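About Tredinbridge Pots & Plants

We grow and sell houseplants, herbs and the pots to keep them in.

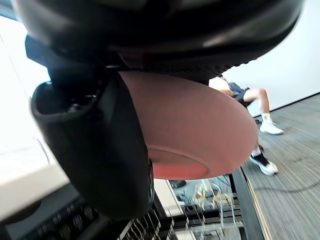 The underside of a terracotta-coloured plant saucer.

Tredinbridge Pots & Plants is a small nursery and shop on the old station yard in Tredinbridge. We raise most of our plants ourselves, in 2 glasshouses behind the shop, and buy in the rest from growers we know. We also stock pots, saucers, compost and hand tools, and we run repotting classes through the colder half of the year.

How we started

Johanna Nägeli took on the yard when the coal merchant gave it up. The first glasshouse was already standing but had hardly any glass in it, and the first winter went on putting that right. She began with pelargoniums and kitchen herbs, sold from a trestle by the gate. Reiko Kaneko joined the following February to look after propagation, and the list of plants grew from there. The shop itself was the weighbridge office. We knocked through to the store behind it when we began to sell pots, and the floor still slopes a little towards the door.

What we grow

At the last stocktake we had 148 varieties on the benches. The bulk of them are foliage plants for indoors: ferns, peperomias, spider plants, aspidistras and a good many begonias. Herbs are grown in the second glasshouse, which is kept cooler. We do not grow orchids, and we have stopped growing citrus as we could not keep the scale insect off it without spraying more than we wanted to.

Everything we raise is in peat-free compost. We changed over one bench at a time. Ferns took to it well. The begonias did not at first, and Reiko now adds extra fine bark to their mix. If you buy a plant from us and want to pot it on in the same thing, ask at the till and we will bag some up for you.

Pots and saucers

We sell clay and plastic pots and have no strong view on which you should use. Clay dries out faster and suits people who water too often. Plastic is lighter and holds water longer, so it is better for ferns and for high shelves. Our glazed pots come from Brorholm and the plain ones from Hosoda, who have supplied us since the shop opened.

Please buy a saucer that is wider than the base of the pot. Unglazed clay saucers let damp through to whatever is underneath, so put a cork mat under one if it is going on a windowsill or a piece of furniture you care about. Empty the saucer half an hour after watering. Plants left standing in water are the commonest problem people bring back to us.

Who works here

Johanna runs the nursery and does the buying. Reiko is in charge of the glasshouses. Kamala Alva manages the shop and answers most of the emails. Mereana Tawhiri teaches the classes and does the planting for offices and waiting rooms, and Asuka Yoshida drives the van and looks after deliveries - if your order is late, she is the one who will ring you.

Classes

Classes are held at the long bench at the back of the shop and last 2 hours. You can bring one plant of your own, up to the size you can carry in comfortably. Compost is included and pots are extra. We can also come to schools and care homes within the delivery area.

Visiting and deliveries

There is parking in the yard for a few cars, and the bus stops at the bridge. The glasshouses have gravel paths, which are hard going for wheelchairs and pushchairs, but we are happy to bring plants through to the shop. Dogs are welcome on a lead.

We deliver in Tredinbridge and the nearby villages. We do not post plants. Pots can be posted if they are plastic.

Tredinbridge Pots & Plants, The Station Yard, Tredinbridge | Contact us | © Tredinbridge Pots & Plants | Page updated 4/13/21 | Back to top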